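Blue crates keep creeping forward on a steel rack. Tape, lip, or live with it?
Asked by Doina Vukčević, Sep 24, 2018
Tags: shelving, workshop, storage

We have a stainless rack at work with blue plastic crates on it. It's very shiny. It is also, as far as the crates are concerned, an ice rink. Every time someone grabs a part, the crate slides an inch toward the aisle, and by the end of a shift one is usually sitting crooked and thinking about the floor.

I'm mostly bothered by the lower shelf, where the crate next to the upright has the small red parts in it. We spilled those in July and I was still finding them 2 weeks later. 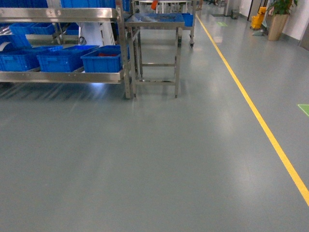 2 answers

Krešimir Radonjić
Drawer liner, the rubbery kind. Cut it in strips, lay it where the crates sit, done. A 20 foot roll from Gostport did our whole stockroom. Don't use carpet tape unless you enjoy scraping. Ask me about my spring.

Doina Vukčević: Does it survive being wiped down?
Krešimir Radonjić: Ours gets replaced once a year. It goes kind of gray and sad.

Edin Jurić
get heavier parts lol

Seriously though, check the rack is level first. Glossy epoxy floors look flat and mine was off by plenty. I shimmed the front feet and the sliding mostly quit.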